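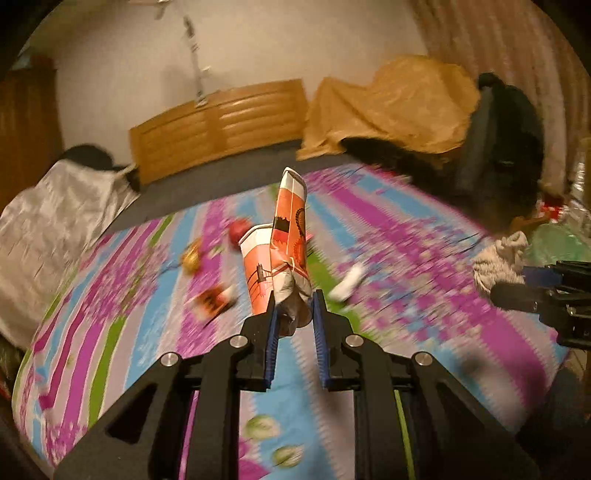 Where do you begin with a bedroom in this state?
With the bed, every time. It's the biggest flat surface you own, and everything else in the room gets sorted on it.

Welcome to the July page of the Spare Room Gallery, in which the residents of Vunness show one another what they have been living with. Entries came from as far as Flestley, and standards were magnificently low. Paper cups did well this month. Two turned up on the striped sheet alone, both orange and white, with a bit of skyline printed on the side for anyone who likes a view. One of them has been thoroughly crushed, and Mei-kuen Peng has awarded it a special mention for posture.

Hortensia Pacheco allows 30 minutes for clearing a bed and has never once finished in under 200. Her method is cups first, then toys, then socks, then tea. Cristian Agudelo starts with the tea. 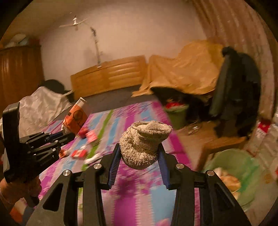 One beige sock, terry cloth, partner not in evidence. Toys on the sheet, jacket by the chair.

The green bucket with the red things in it gets our vote for best supporting storage. Maribel Cáceres would like it known that a cloth draped over the furniture counts as tidying in Dokdale, where she grew up.

Entries for the next page go to Trinidad Quezada by noon. Wardrobes are welcome, if the doors still shut.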